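Stirkosa G3 Hand-Held Gripper, Paired Set

Part 327 (left and right units, blue pads fitted)

The G3 is a hand-held parallel gripper for recording two-handed tasks. It is sold in pairs and is meant for work in ordinary rooms, on ordinary furniture, with whatever crockery and containers are already there. Each unit is worked by a trigger in the handle. The fingers run on a four-bar linkage, so the pads stay parallel across the full stroke.

## What is in the set

- Left unit and right unit, linkages assembled and greased
- Blue pads, one pair per unit
- Spare pad pair
- Driver for the linkage screws
- Printed calibration card
- Carry case with foam insert

Cameras are not supplied. The mount accepts either of the two wide-angle modules listed on the accessories page.

## Specification

| Item | Value |
|---|---|
| Mass per unit, no camera | 409 g |
| Finger action | Parallel, mechanical, trigger-driven |
| Linkage pins | Metal |
| Pad fixing | Slide-on, screw retained |
| Pad hardness | Medium (blue) or soft (grey, option) |
| Body marker | Quartered target on ribbed housing |
| Warranty | 3 years, pads excluded |

## Choosing pads

The medium pad is the standard fit and suits most rigid objects. It holds its shape when closed on a thin edge, such as the wall of a bowl or the lip of a tray. The soft pad gives more contact area on rounded handles and fruit, but it folds over thin rims and wears sooner. Do not mix hardnesses across one pair of fingers. The finger with the softer pad gives first and the object turns in the grip.

Pads should be wiped with a damp cloth after contact with food or oil. Solvents lift the adhesive backing.

## Comparison with the Borine H2

We are often asked how the G3 differs from the Borine H2, our earlier model, which remains available to order. Laine Koppel ran both through the same set of tableware tasks in June, using the same camera and the same operator.

| | G3 | Borine H2 |
|---|---|---|
| Linkage | Four-bar | Single pivot |
| Pads parallel through stroke | Yes | Near closed only |
| Grip on glazed rims | Good | Fair |
| Grip on flat plates from above | Fair | Fair |
| Tool change | Screw | Clip |
| Trigger load | Light | Medium |

The main difference appears on curved glazed walls. The H2 pads meet the wall at an angle and bear on one edge, so the piece can pivot when tilted. The G3 pads bear on their full face. For flat plates there is little to choose between the two models, and the H2 clip is quicker if pads are changed often.

## Known limits

Stacked bowls of similar diameter need clearance for the inner pad. Approach with one finger inside the rim and one outside, and tilt the top bowl before lifting. With two units on one bowl, keep the bodies apart at the base or the outer arms will foul each other.

The body marker must stay in the camera's view. Strong light on glossy crockery does not affect marker reading, but it can clip the exposure; lock it before recording.

## Ordering

Lead time is 4 weeks. Orders and pad samples: Gifty Baidoo, Irkley office. Please quote the part number and state the camera module in use, as the mount plate differs between the two.

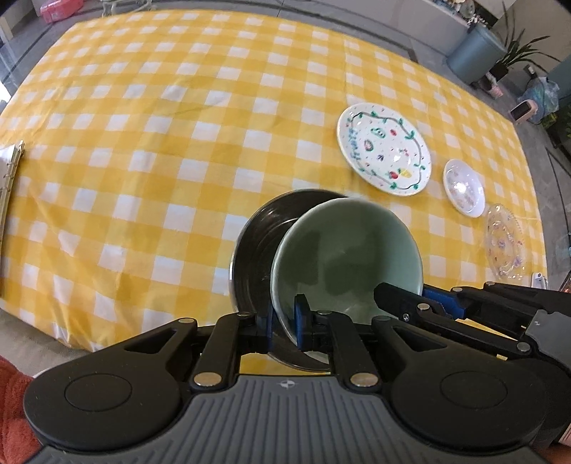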